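How to Not Buy a Robot Arm (Yet)

2021-02-18

The spreadsheet has 20 rows now. It started with two: "arm" and "misc." Misc has since had children.

I set myself a limit of $2,000 for this whole adventure, and I felt pretty grown-up about it until I priced the parts that don't come in the box. The arm from Laur fits the budget by itself, the way a pony fits the budget until you ask where it's going to sleep. Add the gripper, the power supply, a wrist camera and $130 for shipping, and I'm over before I've bought a single screw.

So for now I'm doing all of it in simulation, where grippers are free and breakage costs me a restart. My old Asus laptop handles it fine, if you don't mind a fan that sounds like a leaf blower.

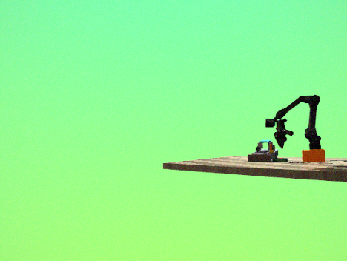 Isauro Cortés, who has bought more lab gear than I've bought shoes, told me to write down every task I want the arm to do before I compare prices again. My list was short and embarrassing. Most of it was "pick up small thing, put down small thing." He crossed out the fancy Flultden gripper right there and saved me a month of rent.

He also wants me to budget for a real bench. I had been counting on the Furnano desk in the spare room, which wobbles when I type - and I'm not a heavy typist.

The plan is to order in June. The bench moved up to row two, and the camera is still marked "maybe," in red.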